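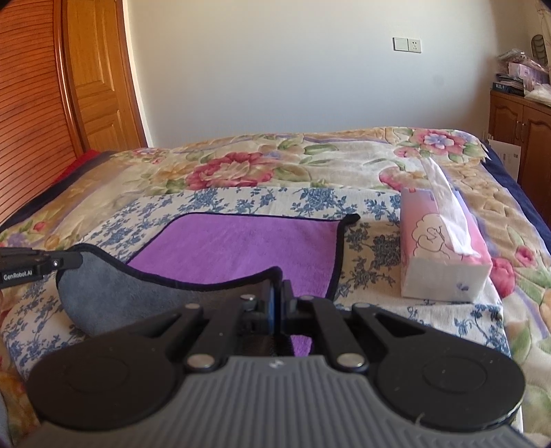 Bitico, the mending service that began in a former key-cutting kiosk, will open its third workshop in Dovov on 22nd August, and would like the people of the town to start looking through their cupboards now. The new shop takes in anything made of cloth that its owner can't bring themselves to throw away. Coats and trousers are the daily bread, but the biggest queue is for bedding, and within bedding it is for the floral quilt, a thing every household seems to own and no household admits to having bought. Bitico's menders have a soft spot for them. A patch hides very well among flowers, even when the mender has got the flower wrong.

The workshop stands on the old market street, between a bakery and a shop that sells only lampshades. It has 16 work tables, a long counter and a steam press bought second-hand from the Zimis hotel laundry, which was sorry to see it go until it heard the press had been started up in someone else's building.

"We were told mending was finished," said Souad Mansour, founder of Bitico. "I was told it by a bank, a landlord and my own brother. My brother has since brought in four pairs of trousers, and he pays full price."

Last year the two existing shops took in almost 3,000 items. Most went home again in working order. A small number were declared past saving, including a dressing gown that had been in one family for 69 years and had, in the opinion of head mender Radomir Bošković, been past saving for 50 of them. It was cut up for cushion covers at the family's request. They have asked for the cord back.

Prices in Dovov will match those in the other shops. A hem is charged by length, a patch by size and a zip by how much the mender dislikes it. Quilts and blankets are priced after inspection, and customers are kindly asked to wash them first. Customers are also asked to check between the layers for coins, hairpins and, on one occasion at the Zimis branch, a library card.

Evening classes will begin in October under Samah Bouazza, who taught needlework in schools until needlework was taken off the timetable to make room for something called Life Skills. The first course covers buttons, darning and turning a sheet sides to middle. Beginners are welcome. People who describe themselves as "quite good already" are welcome too, but will be starting with buttons.

Thread for the new shop comes from Sugawara, a small dye works that supplies it in more shades of beige than Bitico had thought possible.

"A customer will forgive a crooked seam," said Bošković. "Show them the wrong beige and they remember you for life."

The doors open at nine. There will be tea, a short speech and a long table where visitors can have one loose button sewn back on without charge. Visitors must bring the button.

Press enquiries: Siham Sqalli, Bitico, Dovov. Please telephone before noon, as the steam press is switched on after lunch and she can't hear a thing.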